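Household Robots, Session 3: Can They Do the Dishes Yet?
Notes to go with the lecture, September 2019

Short answer first, for those of you who have a bus to catch: sort of, sometimes, if the kitchen is kind to them. The longer answer takes up the rest of these notes, and the part you'll want for the assignment is the bit about breaking a chore into pieces, so please don't skip it even if the rest feels familiar.

Last time we talked about factories, and I left you with the bottling line at Halás, where an arm does one motion all day and does it beautifully. I'm fond of that example, but it gives people the wrong idea. They see the arm swing over, grab, swing back, never miss, and they think, well, surely it could unload my dishwasher! The trouble is that the line was built for the arm. The bottles arrive at the same height, facing the same way, in the same light, and if one of them falls over a sensor stops the belt and a person walks over and stands it up again. Your dishwasher offers none of these comforts.

So what does a kitchen ask of a machine? I like to start with something so small that you'd never call it a chore. Pick up a spatula from the counter. When you do it, you're probably talking to someone or looking at the stove. You slide your fingers along the stone, you feel the handle, you tip it a little with your thumb, and up it comes. There's a whole conversation going on between your skin and the spatula that you never listen in on.

A robot has to do that same job in steps, and every step can go wrong. It has to work out which blob in its view is the spatula. It has to work out which end is the handle. It has to bring its fingers down so they're on either side of a grip that's maybe as thick as your thumb, lying flat, with hard stone right underneath. Too high and the fingers close on air. Too low and they bang into the counter, which on a real arm usually means a safety stop and a sad beep. And then it has to squeeze hard enough that the thing doesn't swing around when it comes up, because the weight isn't all in the handle.
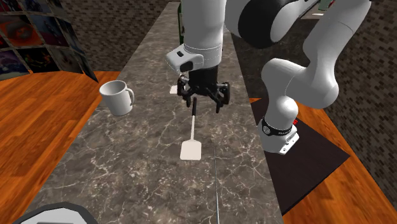

Flat things are the worst, by the way. A mug stands up and practically asks to be held, and if you miss the handle you can still grab the body. A spatula, a butter knife, a sheet of paper or a credit card gives you hardly any height to work with. People cheat by sliding the object to the edge of the counter and pinching it there, and I think that's a lovely trick. We do it all the time with coins. Getting a machine to come up with it when nobody has programmed it in is a good deal harder, and I'd happily read a final project on it if anyone is looking for a topic.

Now, practice. Where does a robot get it? One way is to let a real arm try over and over, which is slow and wears out the arm (and the person resetting the counter, who gets pretty grumpy by the afternoon). The other way is simulation. You build a kitchen on the computer, put a model of your arm in it, and let it fumble there. When it knocks over a bottle, you press reset. You can change the countertop, move the mug, turn the spatula around, and change the light, all without buying anything or mopping up.

I ran a little exercise like this with the group at Savness. We gave the simulated arm nearly 200 tries at lifting a kitchen tool, and by the end it looked so good that we all got a bit giddy. Then we took the same program over to the bench in Hindovthorpe and tried it on a real counter. It went for the right place every time, I'll give it that. But the rubber on the fingers was a little slicker than our model said, the tool rolled a little more, and it dropped things that it had never once dropped on the screen. People in the field call this the reality gap, and you'll run into the term in all the readings.

The usual cure is to make the simulation messier on purpose. You vary the friction and the weights, you put the objects in odd places, you add clutter that has nothing to do with the job. The hope is that the real kitchen then looks like one more variation. It helps a lot. It doesn't fix everything, and soft or wet things (dishcloths, spaghetti, a sponge) are still a headache, because they're hard to model in the first place.

My own scorecard, and feel free to argue with me in section: vacuuming an open floor, yes. Moving known objects from one clear spot to another, mostly. Wiping a table, getting there. Loading a dishwasher somebody else has half loaded, no. Folding a fitted sheet, no, but then I can't do that either.

For next time

Read the Fekham packet, chapters 2 and 3. Chapter 2 is quick. Chapter 3 has some math in the middle that you may skim.

Then pick one chore you did this week and write it out as steps a machine would have to follow, one page at most. Mark the two steps you think would fail first and say why. Please choose something smaller than you think you should. "Cook dinner" is much too big, and "open the cereal box" will easily fill your page. Bring it on paper, we'll be swapping them around the room.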